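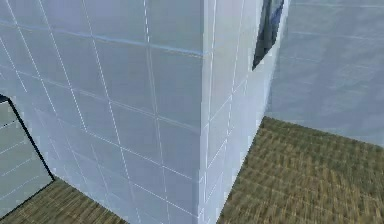
Grout is the part of a tiled wall that fails first, and it is also the part that receives the least attention when a wall is specified. This project measured how much water passes through cement grout joints of different widths and mixes, with the aim of giving simple guidance for shower rooms and changing areas in shared buildings. The tile itself absorbs very little if it is glazed. The joint is porous unless treated, and on a wall of small square tiles there is a great deal of joint. The rendered wall block has pale square tiles, and thin white grout lines run across each face up to a vertical outer corner. The outer corner is of interest because two tiled planes meet there and any movement in the backing is concentrated along one line.

1. Background

Cement grout is a mixture of Portland cement, fine filler, pigment and usually a polymer additive. When it cures, some of the mixing water leaves and a network of fine pores remains. Water enters these pores by capillary action. The rate depends on pore size, which depends mainly on how much water was used in the mix. A wetter mix is easier to spread and is therefore common on site, but it leaves a weaker and more absorbent joint.

Joint width matters in two ways. A wide joint exposes more surface to the water. A narrow joint is harder to fill to full depth, so a void can be left behind a thin skin of grout. The second effect is often left out of product leaflets, and we wanted to see whether it could be detected with simple equipment.

2. Materials

Two grouts were used. The first was Frerichs fine joint grout, a plain cement product supplied as powder. The second was Raltodard, a polymer-modified grout sold for wet rooms. Both were bought in white from the same trade counter. The tiles were glazed ceramic squares with sides of 100 mm, fixed with a standard adhesive to cement backing board. The adhesive was left to set fully before grouting.

A third product, Funesus joint sealer, was applied by brush to half of the panels after curing. It is a clear liquid and the instructions call for a single coat, wiped off after 5 minutes.

3. Method

Panels were made with narrow joints and with wide joints for each grout, with and without sealer. Each grout was mixed once at the water content on the bag and once with extra water, to copy what tends to happen when a mix stiffens in the bucket. All mixing was done by hand with a margin trowel. The grout was worked in diagonally with a rubber float and cleaned off with a damp sponge. Panels were cured indoors under polythene for the first day and uncovered after that.

Absorption was measured with a Grekport tube. This is a graduated plastic tube with a bell-shaped foot, fixed over the joint with putty and filled with water. The fall in level is read off against the scale. Readings were taken over 30 minutes. The tube was placed over a crossing point, where four tiles meet, as this gives the largest area of joint under the foot.

After the absorption readings the panels were cut through with a wet saw and the joints inspected at the cut edge for voids.

Corner panels were made separately. Two pieces of backing board were screwed to a softwood frame at a right angle and tiled so that the outer edge could be finished either with grout or with flexible sealant. These were not used for absorption readings because the tube foot cannot sit across an edge. They were loaded by hand at the free end and checked for cracks with a magnifier.

4. Results

The plain grout absorbed more than the polymer-modified grout in every pairing. The extra water had a larger effect on the plain grout. On the panels with wide joints and a wet mix, the tube had to be refilled before the end of the test, and those readings are given in the table as minimum values.

The sealer reduced absorption on all panels. The reduction was greatest where the grout was most porous. On the polymer-modified panels with the correct water content the difference between sealed and unsealed joints was close to the reading error of the scale, and we draw no conclusion from it.

Voids were found in the narrow joints of both grouts. They were more frequent where adhesive had squeezed up between the tiles and had not been raked out. This was a fault in our own tiling and was not planned as a variable. The absorption readings on these panels did not stand out from the rest, so the tube test does not appear to detect voids behind an intact surface.

Both grouted corners cracked along the edge under hand loading. The corners finished with flexible sealant did not show a crack.

5. Sources of error

The room temperature was not controlled. The panels were made in January, in a workshop that is heated only during the day, and the early curing will have been slower than in a heated building. The putty seal leaked on several occasions and those tests were repeated on a fresh crossing. The amount of hand load on the corner panels was not measured, which means that these results can be compared only in a loose way.

One panel was dropped during moving and was left out of the analysis.

6. Cost

Total spending was 410 pounds, including the backing board, both grouts, the sealer and a replacement saw blade. The blade was not in the original budget.

7. Recommendations

For walls in regular contact with water, a polymer-modified grout mixed to the stated water content is preferred. Sealer is worth applying over plain cement grout. Adhesive should be raked out of the joints before it sets. Outer and inner corners should be finished with flexible sealant.

Further work should include a measured load on the corner panels and repeat absorption tests after cleaning with acidic products, which are commonly used to remove limescale and are likely to open up the surface of the joint.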